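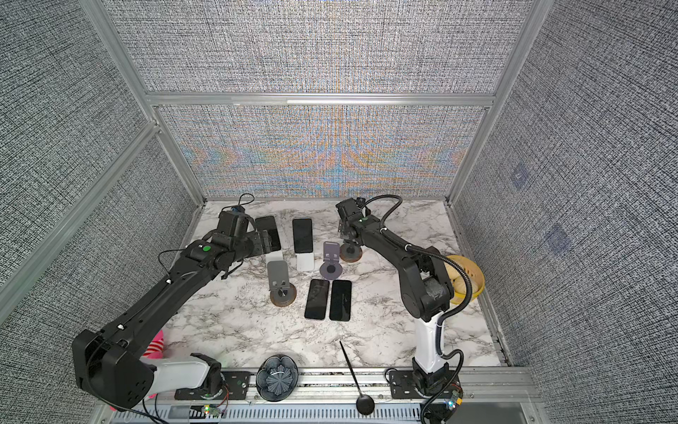
Section 3. Planning and Budgeting Your Two-Arm Cell

Read this section before you place an order. An afternoon with a notepad now will save you a pile of return labels later, and planning the cell is one of the most enjoyable parts of the whole project!

3.1 Decide what the cell will handle

1. Write down the objects you want the arms to work with in the first month. Phones and phone stands make a great starting set: they're cheap to collect secondhand, they can lie flat or stand up, and they give both arms something to do.

2. Add a few items with very different shapes. A scalloped bowl, a long-handled spoon and a woven basket will all ask something new of your grippers.

3. Measure the widest side of each object and compare it with the gripper opening on the Lelix data sheet. Leave some slack.

Note: Dead phones are fine. Check that none of them has a swollen battery before it goes anywhere near a gripper.

3.2 Size the table and the frame

4. Lay out the table on the floor with masking tape. With both arms at the front corners, they should be able to meet in the middle and still reach the back.

5. Price the aluminum bars by total length, then add 10 percent for offcuts. You will use them. Everyone ends up wanting one more brace.

6. Choose fabric for the back and side panels. Plain gray is a lovely, calm background, but fine weaves can shimmer on camera in bands of color. Ask Irken for a swatch and look at it through your own camera before you buy the full roll.

7. Order the front rail and both mounting plates together so that the slots and screws match.

CAUTION: Do not mount an arm on the tabletop surface alone. Each base plate must be screwed to the rail.

3.3 Fill in the budget sheet

8. Copy these lines into your own sheet and put a price beside each one:

Arms, left and right
Grippers and spare servos (allow 4 spares)
Camera modules
Controller boards and power supplies
Frame bars, rail, plates, screws
Tabletop and fabric panels
Cables and cable ties
Objects and props

9. Set the servo line first. In our own Skedonico build, arms, grippers and servos came to 66 percent of the total, and Gaétan Thibodeau still wishes he had bought his spares with the first shipment.

10. Leave the props line open. It's small, and it's the one you'll have the most fun spending!

Note: Lambrakis ships frame parts and electronics separately. Plan for two deliveries, and build the frame while you wait for the second.

3.4 Before you order

11. Check that the outlet you plan to use can carry both power supplies.

12. Walk around the taped outline. You need room to reach both base plates with a screwdriver.

13. Have a second person read the sheet. Nathalie Gosselin caught a missing power supply on ours in two minutes flat.

CAUTION: Keep the power switch within arm's reach of the operator and outside the frame. Do not budget for a location where this is impossible.

Continue with Section 4, Unpacking and Parts Check.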